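Planning the Equipment Spend: Where We've Got To

Hello again everyone, and thank you to all who wrote in after the last newsletter with thoughts on the robot purchase (there were a lot of you, and I have read every one, some of them twice over a cup of tea). I promised a proper update on the budget, so please settle in, as it's a longish one.

For anybody who has joined us recently, we're hoping to put a two-armed mobile robot into the Toledo Street training flat, where our support workers learn the ropes before they go out to people's homes. The idea is to have it help with the fetching, the opening of doors and the other little jobs that wear people out by lunchtime. Before we sign for any hardware we've been running the whole thing in simulation, with a virtual home and a virtual robot, and I'm so pleased we went that way!
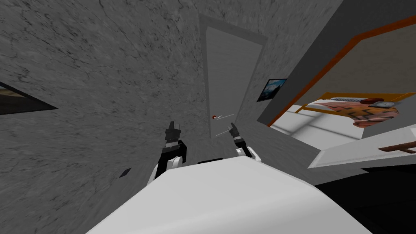
Doors have turned out to be the biggest question in the budget. Our first quote from Vulledari was for a single-arm machine, and it looked very tempting on paper, but the working group kept coming back to what happens when somebody has their hands full and wants to get through to the next room. So the simulated runs have used a pair of grippers, and we've pointed them at plain doors like the light grey one with the little red knob, with a bedroom opening off to the right. A round knob is a harder ask than a lever, and plenty of the homes we visit still have them. The choice for us is whether to pay for the second arm or to put lever handles through the flat and hope our clients' homes catch up one day. I lean towards the arm, and I suspect you can tell.

The second arm adds a fair bit, I won't pretend otherwise. Stunix have offered it with two years of servicing included, and Vulledari would charge for servicing separately. Rawan Farah has gone through both offers line by line and found that the gap closes to around $700 once you add the call-out fees, a much smaller figure than I'd been dreading. She has also put aside $2188 for the simulation licence and the computer to run it on, which we'll need whichever supplier we choose, and which will keep earning its place when new staff are learning to plan tasks for the robot.

Then there are the fingers. Both suppliers fit two-finger grippers as standard, and replacement finger pads come in at $149 a set from Skorkelance. We haven't settled how many sets to order. My own feeling is that we should buy a spare for each arm at the start and see how they wear, but Rawan would like to look at the grasping runs a little longer before we commit, and she's usually right about these things.

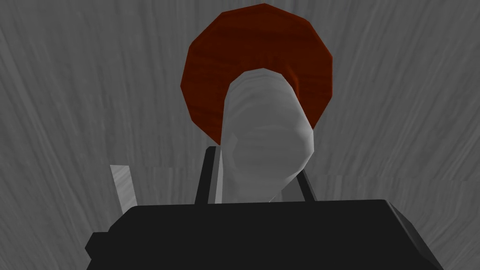

Close work in the simulator: a pale, rounded object between the gripper's fingers, with a dark red disc behind.

We're also asking both firms about delivery, floor protection and who pays if the charging dock needs its own circuit. The sparky is coming through the flat on Wednesday to have a look at the power points, and I'll pass his advice along to Rawan so the wiring can go into the same budget.

If you work in the flat and there's a job you'd dearly love to see tried in the simulator before we choose, please send it to Rawan or pop a note in my pigeonhole. Small, fiddly, everyday jobs are the most useful. We're hoping to have a recommendation ready in August, and both quotes are in the folder in the staff room if you'd like a read in the meantime.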